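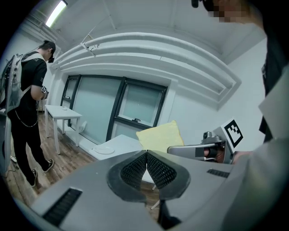
Wing-sze Cheung wrote under my last post that the pose filter was fine and I should look at the timestamps instead. Annoyingly, yes. Spent two evenings tuning noise terms for nothing.

So. Marker detections in Bindari get stamped when the message goes out. Should be when the image comes in. On a busy machine that's a 35 ms gap, and it moves around. Slow hand, who cares. Fast wrist turn and the marker pose lands way behind the gripper pose, then the filter trys to split the difference. Jitter everywhere.

Fix is small. Carry the capture time through, buffer poses, interpolate at lookup. Reran the March log, 2805 detections, 259 rejected before the change. Haven't recounted after, the replay tool died halfway (seperate problem, memory I think).

Next: same thing for the second gripper, its clock drifts. Patch is on the tirnotetti branch if Cengiz wants to poke at it. No tests yet, sorry.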